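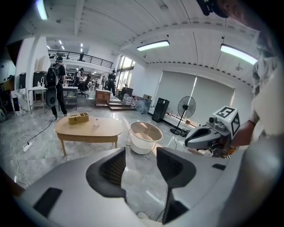 05/03/2023 — hand-held gripper, pad and jaw check

Both units out in the big room. Ribbed black pads on the near one, left and right finger, gap open. Marker cube on top of the second unit, left it there, did not want to redo the offset.

- left finger dragging at the end of close. Backed off the 2 pivot screws, wiped, regreased, quarter turn less than before. Better.
- encoder zero was off after that. Re-zeroed jaws shut, cycled 200 times, no drift on the log
- Geetha wants pads swapped every 700 grasps. I say look at the ribs first, then decide. Put it on the Akanda sheet anyway
- cube screws: snug only!! Last one cracked becuase someone used the driver

Not done — calibration run with both units together. Divetti cable for the spare still hasnt come, asked again. If it's not here soon take the one off the Greditz bench and label it.

Ivone: please write the new zero value in the config, not on tape on the handle.

Todo next: check play in the trigger, order 2 pad sets.

Recent entries
Grernelgate cell, belt tension
Spare jaw drawings, November
Marker cube offsets
Trigger spring replaced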